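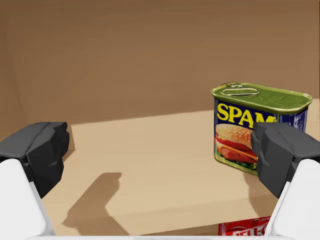

Reading time: 4 min

4. Upgrading the base system in place

4.1 Setup

The upgrade tests were run on 86 workstations at the Jemal site. All of them had the same base system, installed from the same set of archives, but they had been in daily use for different lengths of time and the local changes had piled up unevenly. On some machines only the host name and the network settings had been edited. On others the users had replaced startup scripts, added kernel modules by hand, or moved /var to a second disk.

Each machine was upgraded with Tikenar, which unpacks the new base system into a spare partition, copies the configuration files over, and then changes the boot entry. The old system stays on disk until the next upgrade. We compared this with the older method, in which Fesik overwrites files on the running system and asks the user to merge changed configuration files one at a time.

The archives were served over the local network by one machine, Tiretti. No mirror outside the site was used, so download times do not appear in the results.

4.2 Merging configuration files

Most of the time spent by users in the older method goes into merging. Fesik compares every file in /etc with the version shipped in the new release and stops at each difference. A typical upgrade brought up more than 600 differences, and most of these were changes to the version line in the file header. Users told us that they began to accept the new version without reading it. In this way several machines lost their local password file entries and had to be repaired from the console.

Tikenar keeps a copy of the files as they were first installed. A file the user never edited is replaced without a question. A file the user edited but the release did not change is kept. Only files changed on both sides are shown. The merge itself is an ordinary three-way merge, and conflicts are written to a separate directory so that the upgrade can go on and the user can return to them later. 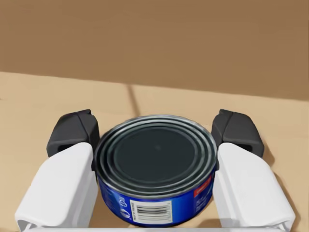 Figure 2. Short, wide can with a blue label, held between two gripper fingers.

The stored copy must match the release that was installed. Two machines had been set up from a development snapshot, and for these the copy was missing. Tikenar treated every file as edited by the user and the merge took as long as with the older method. Chrysoula Mavromatis later added a check that looks for the copy before unpacking starts and prints a warning if it is not there.

4.3 Going back to the old system

Going back means selecting the old boot entry. Files in the home directories are shared between both systems and are left alone. The package database is not shared, so packages added after the upgrade are missing from the old system until they are installed again. We considered sharing the database, but the library versions differ between releases and the old system would then list packages that it cannot run.

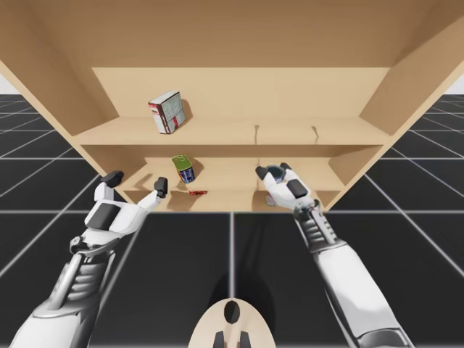 4.4 Limits of the method

The spare partition must be at least as large as the base system. Machines with a single partition have to be repartitioned first, and Tikenar does not do this. Encrypted root disks were not tested. Kernel modules built by hand are copied but not rebuilt, and the user has to compile them again before the first boot into the new system.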